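In defense of the ugly bowl

My sister-in-law got married in October and I did what I always do, which is open the registry at 11 at night, scroll past everything under a hundred dollars because it was already taken, and end up staring at a set of dinnerware from a company called Jellum. Eight plates, eight bowls, eight smaller bowls whose purpose I still don't understand. All of it the color of wet sand. It was beautiful and it made me a little sad, and I've been trying to work out why ever since.

I think it's because I grew up in a house where nothing matched. My mother bought plates one at a time, from yard sales and church basements and once from a restaurant that was closing in Raltport and selling everything off the sidewalk. We had a plate with a rooster on it. We had two with a gold rim that you couldn't put in the microwave, and we put them in the microwave. When you set the table you were dealing out a hand of cards, and people had opinions about what they got. My brother would not eat spaghetti off the rooster. I would not eat anything off the brown one with the crack.

And you know what? I remember every one of those plates. I could draw them for you. I've been in my current apartment for six years and ate off the same white set for the first four, and I couldn't tell you one thing about it except that it was white.

So this is my case, and I'll try to make it without sounding like I'm selling you a lifestyle. Buy your dishes one at a time. Buy the loud one. Buy the one in the color you'd never paint a wall.

I said some of this to my neighbor Cristóvão Moreira, and he thought I was nuts. He worked in restaurants for years and he told me that food looks best on white, period, end of discussion. Fine! He's right about restaurants. If I'm paying 30 dollars for a piece of fish I'd like to see it clearly. But most of what I eat at home is oatmeal, soup, and leftovers from the soup, and no plate on earth is going to make that look like anything. Soup in an orange bowl is at least cheerful.

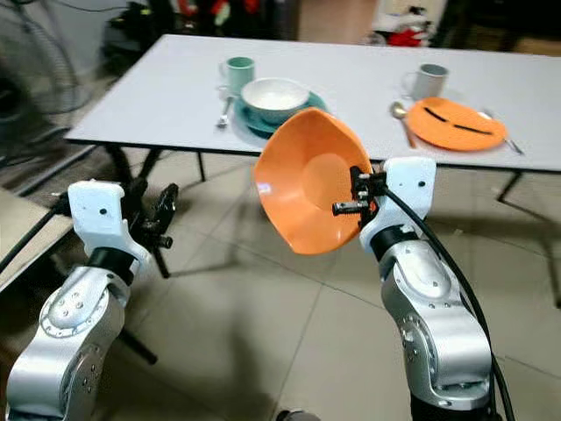 But what about when company comes?

This is the objection I hear most, usually from people older than me, and I take it seriously because my grandmother would have made it. She had the good china, and the good china came out at Easter and Christmas and one time for a priest. There were 22 pieces and I believe she loved them. She also washed them by hand, standing up, after everybody else had gone to sit down in the other room.

I don't want to be snotty about that. A matching table says you went to some trouble, and going to trouble for people is a nice thing to do. I just think the trouble can go somewhere else. Make the rolls from scratch. Iron a napkin, if you're the kind of person who owns an iron. I've had people over plenty of times with my odds and ends and the worst that ever happened was two grown adults both wanting the blue one.

The other thing is breakage. When you own a set, every broken piece is a small disaster, because now you have seven. You go online and find out they've changed the glaze, or discontinued it, or that Rendus bought out the company and only sells it in boxes of four. I have a friend who's kept a list of replacement sites for years on account of one gravy boat. When I break something, I'm sorry about it for an afternoon and then I get to go look for another one!

It isn't a money argument, by the way, or not mostly. You can spend plenty this way if you're not careful. The most I ever paid for a single bowl was 77 dollars, to a potter named Svatopluk Havlíček, who had a table at a craft fair and just wrote his last name on a piece of cardboard and leaned it against the leg. The bowl is lopsided. It's green on the outside and a kind of mustard inside, and it holds either too much cereal or not enough salad. My husband asked me what it was for and I didn't have an answer. We use it every day now -- keys, lemons, popcorn, whatever.

I did buy the Jellum plates for my sister-in-law, since that's what she asked for and it's her kitchen. But I tucked a yellow cereal bowl in the box, wrapped in a dish towel, from the thrift store on my corner. She hasn't mentioned it. My brother tells me he's been eating his ice cream out of it.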